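Skedeo Race Timing System
Operator Guide, Revision of May 29, 2019

Section 6. Setting Up the Finish Line

This section applies to road and trail races timed with the Skedeo reader and Gramier finish mats. Complete Section 5 (Registering Bibs) before you begin.

6.1 Placing the mats

1. Choose a level stretch of ground past the last turn of the course. Gravel and packed dirt are acceptable. Do not place mats on metal grates or bridge decks.

2. Lay the primary mat across the full width of the finish chute, with the arrows pointing in the direction of travel.

3. Lay the backup mat 6 feet behind the primary mat. Runners must cross both.

4. Tape all four edges of each mat to the ground.

CAUTION: Loose edges are a tripping hazard. Check the tape again before each start when two or more races are held on the same day.

6.2 Connecting the reader

1. Connect the primary mat to Port A and the backup mat to Port B.

2. Turn on the reader and wait for the steady green light.

3. On the main menu, select Network and enter port number 2294. If a Kang display clock is in use, enter 2037 for the clock.

4. Walk a test bib across both mats. The bib number must appear on the screen twice.

Note: If the number appears only once, reseat the cable on the port that did not respond and repeat step 4.

6.3 Starting a second race

1. Close the first race before opening the next. Late finishers may be entered by hand under Results.

2. Load the new bib list. A runner entered in both races must wear a separate bib for each.

3. Set the minimum finish time. The factory setting for a 10K is 55 minutes and must be lowered for competitive fields.

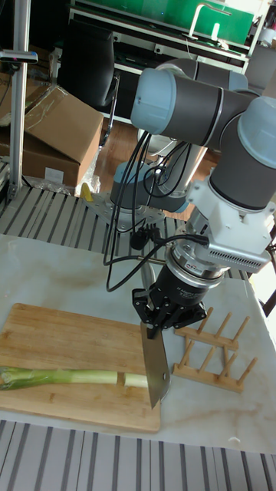
4. Confirm that the race name on the screen matches the race about to start, then press Arm. Bruvgate start horns connected to Port C will sound when the operator presses Start.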